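September 23, 2021

Back at the club after two days off with a cold. The others had moved on without me, so I spent the first half hour reading the log and trying to work out who had changed the grip settings. The wrapping task is still ours. Kozłowski is still what we call the left arm (after the name on the box of bolts) and Flida is the right one. I have stopped mixing them up.

The job is to get bubble wrap held by one arm while the other deals with the tape. On paper it is four steps. Our script for it is now 647 lines long and I wrote perhaps a third of them, mostly the parts that wait.

I drove the left arm until the tea break. Bubble wrap is horrible to hold. Squeeze too little and it slides, squeeze too much and it folds over, and then the next position is wrong. We did 18 tries today and wrote down 9 as good, which is better than anything we managed in May with the cardboard.
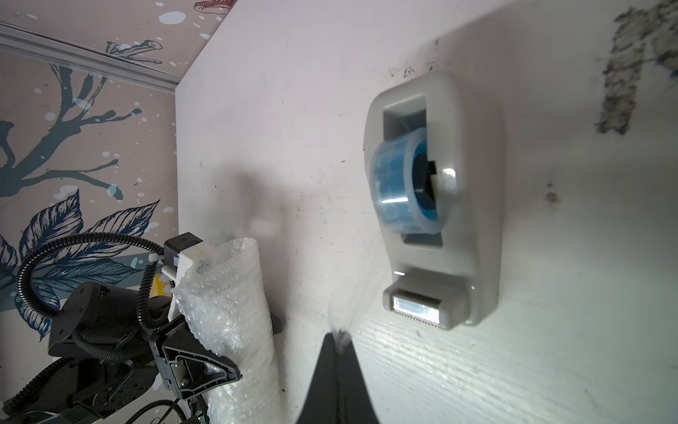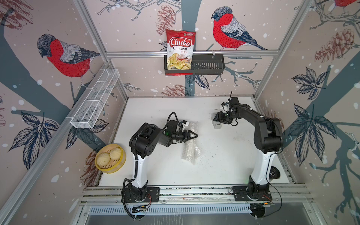 Bubble wrap practice at the club bench, close up with the tape dispenser and then the whole bench.

The tape is the next worry. The dispenser is light and I think it will want to slide about when an arm pulls on it. I suggested sticking it down, but the Clarden rules say nothing may be fixed to the table, so that is out. A heavier one would do. I will look in the cupboard at home.

We also lost some time to the log files. The counter had reached 3365 and the folder was a mess, so I moved the old ones to the Prillia drive and renamed the rest. Dull work, but I can find things now.

Home by seven. My throat is still sore. Next time I want to try a slower close on the gripper – half the speed, same force – and leave everything else alone. Must remember to take the spare cable back, it is in my coat pocket.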